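Search this site Go

Alvarado Household Tidying Project
Progress report to the Vavitis Fund, period to the end of August

Dear Ditte,

Thank you for your patience with this one. I know you were expecting it a little earlier, and I could have sent you something cheerful and thin on time, but the stop fault we rang you about took over most of the period and I wanted to be able to tell you the whole of it. The general work has gone on alongside, and the two-arm tidying task is still being run in our simulated rooms before anything is tried on the real arms at Cultanport. 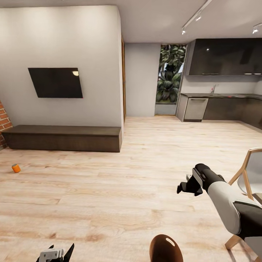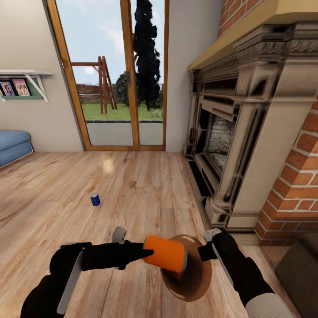
Did the fault ever put a person at risk?

One person was inside the marked area when it happened on the physical rig, and she was not touched or hurt, but the arm moved when it should have been still and we are treating it as a safety incident.

Now for the longer version, and I hope you have a cup of tea handy.

What happened

Candela Requena was running the release step on the bench, with the left arm holding a test cylinder over a bowl. She pressed the stop, saw both arms come to rest, and leaned in to straighten the bowl. The left arm then finished the last bit of the movement it had been making before the stop. It travelled a few centimetres and halted by itself. Candela had the good sense to step back and cut the power at the wall, and then to write everything down before talking to any of us, so we have a clean account to work from (her notes are attached, and they are far tidier than mine would have been).

We shut the rig down that afternoon and it stayed down for seven weeks. I won't pretend those were happy weeks. There was a fair bit of glum tea-drinking — but the whole team agreed with the decision, and I'm grateful to you for backing it over the phone without making us argue for it.

What we found

The arms take their movements from a queue held by the Erkar controller. When the stop is pressed, the controller is meant to halt the arms and empty the queue. It was halting them properly every time. What it failed to do, if the stop landed while a gripper was changing from closed to open, was throw away the movement already waiting. That movement sat there, and when the gripper next reported its position, the controller took the report as leave to carry on.

You will want to know why we hadn't seen it before, and it is a fair thing to want to know. Our simulator does model the queue, but our stop tests were all run with the grippers either fully open or fully closed. The in-between moment is short and we had simply never pressed the stop during it. I wrote that test plan myself, so the gap is mine.

Once we knew what to look for, we went back to the simulator and ran 3,329 trials with the stop arriving at different points in the release. The leftover movement turned up in 1,099 of them. I found that number quite sobering. It came up with the left arm and the right, and changing the room or the thing being picked up made no difference that we could find.

What we have changed

The controller now empties its queue before it acknowledges a stop, and it won't take a fresh movement until someone has reset it by hand from outside the marked area. We reran the same set of trials with the new code and the leftover movement didn't appear. I would ask you not to read more into that than it can carry. It tells us this particular fault has gone from the simulator, and the physical rig needs its own evidence.

So we have also made some changes on the floor. The stop button now drops power to the arm motors as well as sending the message, with the brakes holding the arms where they are. The old habit of leaning in after a stop is finished; the lamp at the end of the bench has to be dark first. Candela has rewritten the bench procedure, and each of us has walked through it with her, including me, twice, as I forgot the lamp the first time and she quite rightly sent me back to the door.

The physical rig came back on after that, at reduced speed and with the grippers empty. We have done 40 stops by hand during the release movement, and both arms stayed put on each of them. Work with objects in the grippers will wait until the outside reviewer has been through the new procedure.

Where this leaves the program

We are behind on the physical trials, and there's no gentle way to put it. The milestone for clearing small objects from the floor into a bowl won't be met in the period we promised, and I'd like to ask for it to be moved into the next one. Simulated work on the same task is on schedule. We did get some benefit out of the downtime, with the handover between arms behaving a good deal better at the edge of a bowl than it did in our last report.

Spending is within the approved budget. The new power relay and brake wiring came out of the equipment line, and I have labelled them separately so that you can find them without hunting.

Two things I'd like your view on, whenever suits. First, whether you're happy for us to share the test plan and the fault write-up with other groups using the same controller. We would very much like to. Second, whether you'd prefer the reviewer's comments sent straight to you or through us. Straight to you seems right to me, but I'll go with whichever you find easier.

Candela is happy to show you the new stop procedure when you're next in Cultanport, and the kettle is in working order.

With warm thanks from all of us on the Alvarado project

Attached: bench notes (C. Requena); revised stop procedure; revised test plan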